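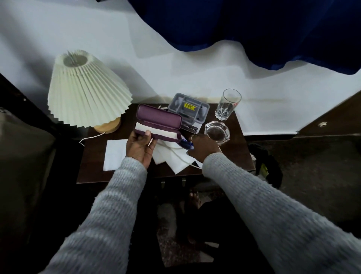
I bought the Trorkell nightstand in March to replace a folding stool that had been doing the job for too long. It cost 38 pounds, came in a flat box and took me one evening to put together. The top is small, and you should measure what you keep by the bed before ordering. Mine has to hold a lamp with a pleated shade, a divided plastic organiser, a tall glass, a glass ashtray and my purple case, and with all that on it there is hardly room to open the case. If you only want a lamp and a book you will be fine.

The dark finish is good for the money. It does show dust, so I wipe it down every few days. One leg was slightly short – a felt pad sorted that out.

Instructions are pictures only. Step 9 has the back rail the wrong way round, and I had to undo 3 screws and start that part again. I wrote to the shop and Shakuntala Mathur replied the next morning with a corrected sheet.

My neighbour has the Pramov, which is wider and feels heavier, but it would not fit between my bed and the wall. For a narrow gap I would buy the Trorkell again. Four stars.

Lies Jacobs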